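Home > Reviews > Workshop & Cell > Carnov fingertip and wrist camera service kit

Carnov Service Kit for Two-Finger Grippers: Six Months of Keeping One Cell Alive

Reviewed by Aled Owen

Our cell has one arm, one gripper, one wrist camera and a reputation. It picks clear and milky plastic parts out of whatever they happen to be lying in, and it does this well on most days and then has a Tuesday. When I took over looking after it, the maintenance supplies were a drawer containing three hex keys of the same size, a tube of something blue and a cloth I didn't care to unfold.

So I bought the Carnov kit. It costs £400, which Marlene Kennedy in purchasing read back to me twice over the phone, slowly, in case I wanted to change any of the digits.

What you get

A hard case with foam cut-outs. In it are four pairs of replacement fingertips, a torque driver with a set of bits, a finger alignment gauge, a lens cleaning set for the camera, a roll of thin threadlocker tape, a calibration card and a booklet. The case latches are excellent. I mention it early as I have bought entire machines with worse latches.

The booklet has 19 pages, and 5 of them are about the case.

The fingertips

These are the reason to buy it. The originals on our gripper had rounded over at the corners, and a rounded corner is no use for getting under the lip of anything thin. Swapping a pair takes a quarter of an hour if you have the driver, and an afternoon if you have our old drawer. Two screws each side, tips off, wipe the seat, tips on, gauge between them, close gently, tighten. The gauge has a stepped end so you can check that the tips meet square along their length, and it showed straight away that ours had been meeting at a slight angle for as long as I had been blaming the software.

The booklet says to change tips every 2,000 cycles. I suspect the person who chose that number also sells the tips. Ours go a good deal longer on soft film and rigid plastic, and I change them when the corner stops feeling sharp under a thumbnail. Carnov will not like this method but my thumbnail has never needed a firmware update.

One gripe: left and right tips are marked by a dimple so shallow that you need a torch to find it. Josiane Millet, who runs the cell on lates, put a dot of paint on each left-hand one the day the kit arrived, and I would advise you to do the same before the two of them get into the same tray.

The camera bits

Cleaning the wrist camera was always going to be the part I enjoyed least. Ours looks down past the fingers, so it lives in whatever the fingers live in. The kit gives you a blower, swabs, a small bottle of fluid and a soft ring that slips over the lens housing so you can't go charging into the bezel with a swab. The ring is the clever bit. The fluid is fluid.

After cleaning you hold the calibration card under the gripper, run the focus routine, and then do what the booklet calls a "scene check", meaning you park the arm over some real work and look at the picture. I always use the awkward stuff for this. White plastic on white is where our system earns its reputation, so if I can make out the edges of a part against its wrapping by eye, I'm prepared to let the machine have a go.

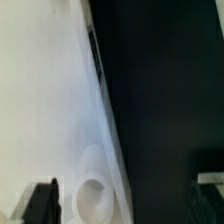 Photo: Aled Owen

With the finger at bottom left and the open end of a translucent cylinder next to it, half lost in a fold of sheet, you get a fair idea of what the arm is up against. The rim of the cylinder reads well enough. Follow it back up into the plastic and it fades into the folds, and no amount of swabbing is going to change that. The picture is on the soft side as well. I have cleaned lenses for less, but check the focus and the exposure before you reach for the bottle, as the lens is only one of the suspects.

The dark side on the right is worth a look when you set exposure. Our controller's automatic setting averages the lot, so a big black area drags everything brighter and the folds go to mush. I now fix exposure by hand with both a pale and a dark area in view and leave it alone. The booklet doesn't mention this. It does have a diagram of the latches.

The torque driver

Nicely weighted, clicks clearly, and came set slightly low. Marloes Koster checked it against the Avier tester in the metrology room and we brought it up by one notch. Since then it has stayed put. The bits are fine. The smallest one has already gone off to wherever smallest bits go, and Carnov will sell you another, in a packet of ten.

The threadlocker tape

I wanted to like this. It is supposed to be cleaner than the liquid, and it is, in the sense that it doesn't stick to anything. I cut a strip, wrapped the screw, watched it unwrap, and went back to the blue tube in the drawer. A very small amount on the second and third threads, then leave it overnight. If you are in a hurry, an hour will do for a slow test run with an empty gripper.

Compared with the others

We borrowed a Dirko kit from Ans Visser's line for a fortnight. It's cheaper, comes in a zip bag, and the tips are a harder material that lasts longer but skates on smooth plastic. For metal parts I would take the Dirko and spend the difference on biscuits. The Haddadin set is the one people recommend online. It has a much better booklet and no alignment gauge, so you will understand exactly what you are unable to measure.

How I use it now

Tips looked at on Monday mornings before the first run. Blower on the lens every shift, swab and fluid only when the blower hasn't managed it. Gauge between the fingers after any knock, including the ones people tell me about. Cable at the wrist gets a wiggle at the same time, nothing to do with the kit, but it's the next thing to go on every arm I have looked after and you are standing there anyway.

Stoppages are down. Some of that is the tips and some is the exposure, and I haven't tried to work out the shares because Marlene would want a chart.

Good: fingertips, gauge, lens ring, latches
Less good: tape, booklet, left/right marking, price of spare bits
Would I buy it again: yes, but I'd ask whether they sell the gauge and tips without the case first

Update, May: they do. It's listed under "Accessories, other", below the carrying strap.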